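Kapitel 4
Greifen als gekaufte Leistung: das Paket Banine im Überblick

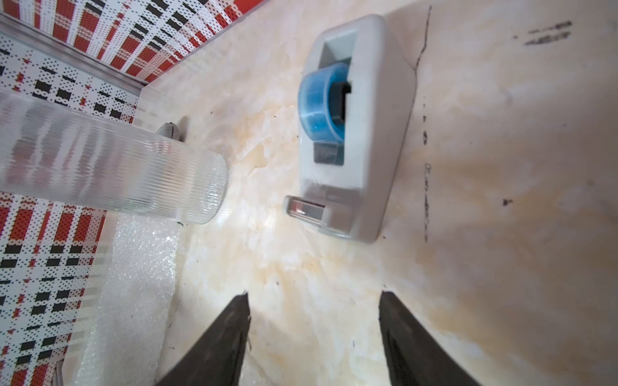 4.1 Worum es in diesem Kapitel geht

In den ersten drei Kapiteln haben wir den Greifer als Bauteil behandelt. Wir haben Kräfte berechnet, Backen verglichen und die Lage eines Objektes im Raum beschrieben. Nun wechseln wir die Seite und nehmen den Standpunkt von einem Betrieb ein, der keinen Greifer entwickeln will. Er möchte eine fertige Lösung kaufen oder mieten, und er muss beurteilen können, was er für sein Geld bekommt.

Als Gegenstand der Untersuchung dient uns das Paket Banine der Firma Plestora. Es besteht aus einem Zweifingergreifer, einer kleinen Kamera am Handgelenk, der Software für die Greifplanung und einem Dienst, den der Anbieter »Einlernen vor Ort« nennt. Der Arm selbst gehört nicht dazu. Dieser Umstand wird in den Prospekten oft überlesen, und wir kommen in Abschnitt 4.4 darauf zurück.

Nach der Bearbeitung des Kapitels sollen Sie in der Lage sein, ein Angebot dieser Art zu lesen, die offenen Fragen zu formulieren und einen einfachen Abnahmeversuch zu planen. Vorausgesetzt werden die Begriffe Öffnungsweite, Anfahrpunkt und Greifpose aus Kapitel 2. Wer diese Begriffe nicht mehr sicher beherrscht, sollte sie vor dem Weiterlesen wiederholen.

4.2 Der Blick vom Handgelenk

Die Kamera am Handgelenk bewegt sich mit dem Greifer. Daraus folgt eine Eigenschaft, die für die Beurteilung wichtig ist: Die beiden Finger sind im Bild immer anwesend, und zwar stets am selben Ort, solange sich ihre Öffnung nicht ändert. In unserer Eingangsabbildung zeigen sie vom unteren Rand nach oben auf den Abroller für Klebeband. Der Abstand zwischen den Fingern lässt sich mit der Breite des Gegenstandes vergleichen, allerdings nur dann, wenn man auch die Entfernung kennt. Ein Ding, das weiter weg steht, erscheint schmaler als es ist. Anfänger machen an dieser Stelle häufig einen Fehler und schließen aus dem Bild allein, dass ein Griff möglich sei.

Der Abroller ist für den Unterricht ein dankbares Objekt. Sein Gehäuse ist kastenförmig mit gerundeten Formen, und an einer Ecke ragt eine kleine durchsichtige Schneidkante heraus. Eine Greifplanung, die allein den Umriss betrachtet, kann diese Kante als Teil des Körpers behandeln und einen Finger genau dort ansetzen. Für ein Gehäuse ist das zulässig, für eine Schneide nicht. Der Anwender muss also wissen, ob er in der Software verbotene Zonen festlegen kann. Bei Banine geschieht das in einer Maske mit dem Namen »Sperrflächen«. Die Sperrfläche wird einmal am Modell gezeichnet und gilt danach in jeder Lage des Objektes.

Schwieriger ist das gerippte Glas, das links vom Abroller auf der Seite liegt. Durchsichtige Körper haben für die Kamera keinen eigenen Farbton, sie zeigen die Umgebung, und die Rippen verzerren dazu noch das karierte Muster, das man durch sie hindurch sieht. Ein Verfahren, das nach zusammenhängenden Flächen sucht, findet an solchen Stellen leicht zu viele oder zu wenige. Plestora schreibt in den technischen Unterlagen, dass Glas »bedingt geeignet« sei. Was die Bedingung ist, steht dort nicht. Fragen Sie in einem solchen Fall immer schriftlich nach.

4.3 Der Umfang der Leistung

Das Angebot gibt es in zwei Stufen. Die kleine Stufe enthält Greifer, Kamera und Software sowie eine Einweisung. Die große Stufe heißt Banine Begleitung und umfasst zusätzlich das Einlernen vor Ort. Dabei kommt eine Fachkraft des Anbieters in den Betrieb, nimmt die Gegenstände des Kunden auf und richtet für jeden eine Greifvorschrift ein. Im Preis sind 11 Gegenstände enthalten, jeder weitere wird einzeln berechnet.

Es ist zu beachten, was der Anbieter unter einem Gegenstand versteht. Ein Abroller mit eingelegter Rolle und derselbe Abroller ohne Rolle gelten bei Plestora als zwei Gegenstände, weil sich das Gewicht und der Schwerpunkt verschieben. Diese Zählweise ist technisch begründet, sie überrascht jedoch manchen Kunden bei der Rechnung. Im Versandlager Hotham, dessen Erfahrungen uns für dieses Kapitel zur Verfügung standen, wurde das Kontingent bereits am ersten Vormittag verbraucht.

Usha Bangera, die in Hotham die Einführung leitete, empfiehlt deshalb eine Liste, die vor dem Besuch fertig sein muss. In diese Liste gehört jeder Gegenstand mit allen Zuständen, in denen er auf dem Tisch liegen kann: stehend, liegend, gefüllt, leer, verpackt. Auch Unterlagen und Packmaterial sollen darin vorkommen, obwohl sie nicht gegriffen werden. Eine Bahn aus Schaumstoff unter einem Glas verändert die Höhe, auf die der Greifer fahren muss, und sie gibt unter Druck nach.

4.4 Was nicht im Angebot steht

Ein Prospekt nennt, was geliefert wird. Die Aufgabe des Käufers besteht darin, das Übrige zu finden. Bei unserem Paket fehlen der Arm, die Befestigung am Tisch und die Beleuchtung. Letztere wird gern vergessen. Glänzende Oberflächen werfen Reflexe, Gegenstände werfen Schatten, und beides wandert, wenn das Tageslicht wandert. Der Anbieter garantiert seine Werte für eine gleichmäßige Beleuchtung von oben, und wer diese nicht besitzt, muss sie zusätzlich beschaffen.

Ebenso offen bleibt der Zustand der Arbeitsfläche. Flecken, dunkle Striche und kleine Krümel kommen auf jedem benutzten Tisch vor. Eine marmorierte Platte bringt außerdem ihre eigene Zeichnung mit. Für den Menschen sind das Nebensachen. Für die Software ist es zunächst ein Muster wie jedes andere, und es muss geprüft werden, ob sie es zuverlässig vom Objekt trennt. In der Praxis hat sich bewährt, die Abnahme auf der wirklichen Fläche des Betriebes durchzuführen und den Vorführtisch des Anbieters nicht als Nachweis anzuerkennen.

4.5 Ein einfacher Abnahmeversuch

Danish Magsi hat für das Lager Hotham einen Versuch entworfen, der ohne besondere Messgeräte auskommt. Ein Gegenstand wird in wechselnden Lagen auf die Fläche gestellt, der Greifer fährt ihn an, hebt ihn und setzt ihn in einem markierten Feld ab. Als gelungen gilt ein Versuch nur, wenn alle drei Teile gelungen sind. Ein Gegenstand, der gehoben wurde und beim Absetzen umfällt, zählt als Fehler.

In Hotham wurden 184 Versuche durchgeführt, davon sind 176 gelungen. Diese Zahl klingt gut, und sie ist es vielleicht auch. Man muss aber fragen, wie sich die Fehler verteilen. Von den acht misslungenen Versuchen entfielen vier auf durchsichtige Körper, obwohl diese im Versuch nur selten vorkamen. Eine Gesamtquote verdeckt solche Unterschiede. Verlangen Sie daher vom Anbieter die Quote je Gegenstand.

Zum Vergleich wurde das ältere Produkt Chowdary herangezogen, das mit einer festen Kamera über dem Tisch arbeitet. Es sieht die ganze Fläche auf einmal, dafür verdeckt der Arm beim Anfahren häufig das Ziel. Auf den Vergleich beider Bauweisen gehen wir in Kapitel 5 ausführlich ein.

Begriffe dieses Kapitels

Handgelenkkamera: Kamera, die sich mit dem Greifer bewegt.
Sperrfläche: Bereich eines Gegenstandes, an dem kein Finger ansetzen darf.
Greifvorschrift: gespeicherte Anweisung für das Fassen eines bestimmten Gegenstandes in einem bestimmten Zustand.
Abnahmeversuch: vereinbarte Prüfung unter den Bedingungen des Kunden.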